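Notes from the Workbench: a sorting board for the small table

In the last newsletter I promised to write something on the sorting boards, after several members of the Westska toy library asked how we make them and why we stopped buying them ready. I was slow with it, sorry. September is always the month when all the sets come back at once, and they must be checked and washed before they can go out again.

First, what I mean by a sorting board. It is a flat board with lines on it, and the lines make fields. In some fields there is an outline of a shape. The pieces are kept in a box next to the board, and the person who plays takes them one by one and puts each where it belongs. That is the whole game. Children of two or three years like it, but we lend the boards also to the day center on Illow Street, where the players are much older and come after a stroke or a hand operation. For them it is exercise, and I have been told it is less boring than squeezing a rubber ball.

Our old boards were from Kermani, a small workshop which closed some years ago. They were good boards. The trouble was that they were thick, with deep cut holes, and every piece went into its hole with only one correct turn. A child who could not find the turn became angry and the piece flew across the room. Also the holes collected crumbs. I cleaned them with a toothpick and I did not enjoy it.

So the new ones are flat. The shapes are printed on the surface and nothing is cut out. You put the piece on its outline, and if it is a little crooked, then it is a little crooked. Some parents told me this is too easy. I don't agree. With a hole, the hole helps you, it catches the piece and holds it. On a flat board the hand has to do everything alone: bring the piece, set it down slowly, and open the fingers without pulling it over again. Watch a small child do this with something narrow and you will see how much work it is.

Now the practical part, for those who want to make one at home.

The board. White is best. We tried a light green one, and it looked nice on the shelf, but the yellow pieces were hard to see on it. Ours is a rectangle, 70 centimeters on the long side. Put it on a dark table if you have the choice, or on a dark cloth. The edge of the board is then very clear, and players with weak eyes find it without asking.

The lines. Thin and gray. I used black on the first board and it was a mistake, because the lines became stronger than the shapes and everybody looked at the lines. Draw them with a long ruler first in soft pencil. When you are happy with the squares, go over them with a gray paint marker and let it dry until the next day. I did not wait once, and you can still see my sleeve on board number 2.

The outlines. Take the piece itself, hold it on the board, and draw around it with a sharp pencil. Then make the outline a tiny bit larger than what you have drawn. If it is exactly the same size, the piece covers it, and the player cannot check if the place was right. You can also put two outlines of the same kind side by side in one square. This is good for a later stage, when single pieces are no longer difficult.

The pieces. Here I have the strongest opinion – a piece should have something to hold. Flat disks lying on a table are difficult for all hands, young or old. People push them to the edge of the table and catch them there, which is clever, but it is not what we want to practice. So the gear shapes that we like most have a short upright peg in the center of the top. You take the peg with the thumb and one or two fingers, and the wide part follows. Blue is a good color for them, dark enough to stand out well on white.

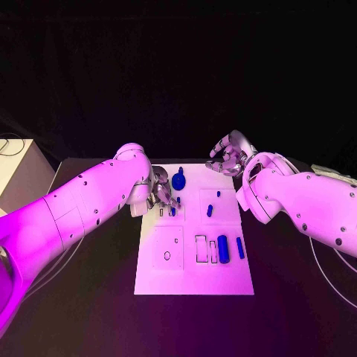 The order of the pieces matters more than I thought in the beginning. I used to give the whole box and say please start. Now I put out the gear first, alone, and the others stay under a cloth. The gear is wide at the bottom, so it stands safely and gives courage. Narrow pegs come after it. They are standing up when you want them to lie, and lying when you want them to stand, and it is better to meet them when the hand is already warm. Blocks come last, for us at least. At the day center they do it the other way around, and they have their reasons.

Please let the player use both hands if he wants. It is tempting to say "only the right one", but often the second hand waits open above the board and takes part only for one moment, and this is also learning. Leave free space on the left and on the right side, enough for both elbows. Papers, instruction sheets and boxes should go to the far edge of the table, or better, somewhere else.

A word on paint. We use Metisine enamel, the matte one, in two thin coats. Glossy paint looks more expensive, but under a lamp it shines into the eyes, and fingers slip on it. For pieces which go into the mouth sooner or later – and with small children they all do – please read the label of your paint before you start, and choose one which is meant for toys. The smell should be completely gone before the piece goes into any box. I leave ours on the windowsill of the workshop with the window a little open.

Washing: warm water, a drop of dish soap, a soft cloth, and dry at once. Don't put the boards in the sink. A board which stood in water will bend, and a bent board rocks on the table, and then the pegs fall over before anyone has touched them.

If you would rather borrow than build, the sets can be reserved at the desk or by leaving a note in the blue folder. The flat boards have catalog number 3394, and the old Kermani boards are still there under their old number for those who love them. The loan is for one month. Please count the pieces before you bring the set back, and if one is missing, just tell us. I have a tin of spare pegs and it takes me ten minutes to paint a new one.

The next building afternoon will be at the end of the month in the back workshop. It takes 90 minutes, and you go home with a board with lines but without outlines, as the marker has to dry. Bring a long ruler if you own one, we never have enough. Soft pencils and sandpaper are on the table already. Old clothes are a good idea.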